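Workshop notebook, Thursday, port of the Stirkine form designer to Linux
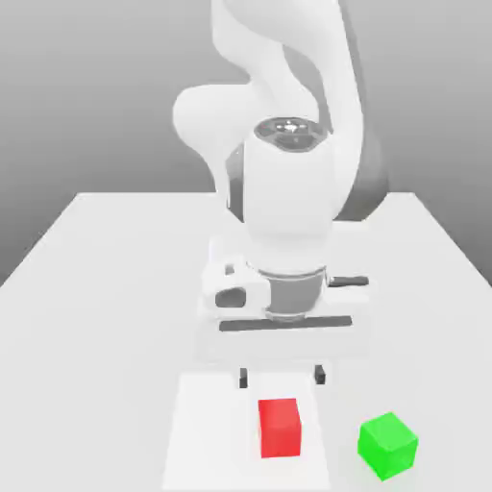 Render: Dreststead workshop

Picking up from last entry. Designer builds on Linux as of this morning, links clean, starts, draws the main window, falls over when you open a second project. So that's progress on Tuesday's state where it didn't link at all.

Build first. The 1,361 warnings are down to 306. Most of what went away was the same thing over and over, string length compared to a signed int, fixed in the shared header. What's left is mainly the property editor, which I don't want to touch until the crash is sorted. Don't turn on warnings-as-errors yet please, whoever was about to.

Crash on second project. Stack trace ends in the palette code, freeing a component list that the first project still holds. On Windows we get away with it, memory sits there untouched long enough. Tried:

- running with the allocator checks on, crashes sooner, same place
- commenting out the free, no crash, leaks, obviously not the fix
- ref count on the list. Works for open/open/close. Dies on open/close/open.

Third one is nearly right I think. The count goes to zero on close and the palette keeps a bare pointer to it. Need to make the palette ask for the list each time and stop caching. It was cached for speed on machines we no longer own.

File paths. Still finding backslashes. grep gave 767 hits in the source tree before lunch, a lot of them are escapes in string literals and nothing to do with paths so the number means little. The real ones are in the recent files menu, the template loader and the thing that writes the backup copy. Template loader done. Recent files half done: it reads old Windows entries and converts them, but writes them back with a doubled slash. Harmless on Linux, ugly in the menu.

Also case. Project file says MainForm, disk says mainform. Windows never cared. Wrote a small lookup that tries exact match first then walks the directory ignoring case, and logs a line if it had to. Do NOT silently rename peoples files, we talked about this.

Fonts. Default font on Windows isn't there on Linux and the fallback is wider, so every dialog with fixed-width labels clips. Options dialog is worst, the OK button reads "O". Jimatum has a layout call that measures the text and grows the box, tried it on the options dialog, looks fine, except the dialog is now taller than the laptop screen at 150% scaling. Parked.

Keyboard. Ctrl+Tab gets eaten by the window manager on one desktop and not on the other. Added Ctrl+PgDn as a second binding. F-keys ok. Alt+letter menus open but the underline doesn't show until you press Alt twice, no idea.

Text encoding. Used the Nghiêm project as test since the name has the accent in it. Windows build saved it in the old code page, Linux build read it as UTF-8 and gave up with "invalid project name", which is a rubbish message. Now: look for the byte order mark, then try UTF-8, if that fails assume the old code page, and always save as UTF-8. Opened, saved and reopened on both, name survives. Version control diff shows the whole file changed the first time, can't avoid that. Put it in the release notes.

Startup time, only because I was asked. Cold start is almost 5 seconds on the Linux box. Most of that is the component registry scanning every folder under the install dir, including docs. Tried skipping docs, noticeably quicker, didn't measure properly. Will time it once the logging is off.

Undo: broken after copy/paste between two forms. Might be same cause as the crash, same list. Not looking at it seperately until the palette is fixed.

Merged to the port branch: template loader, case lookup, encoding fallback, header fix. Not merged: ref count (wrong as it stands), font layout, recent files.

Next
- palette asks for list, drop the cache
- rerun open/close/open, then undo
- doubled slash in recent files
- better message for bad project names
- check the debugger pane even starts, haven't opened it once on Linux
- ask whether we support the old 32-bit plugins on this side. I'd say no

4:40 pm, palette change compiles. Open/close/open passes with allocator checks on. Undo still broken so it's its own bug after all. Pushing what I have to the side branch, don't pull it yet, there's debug printing all over the place.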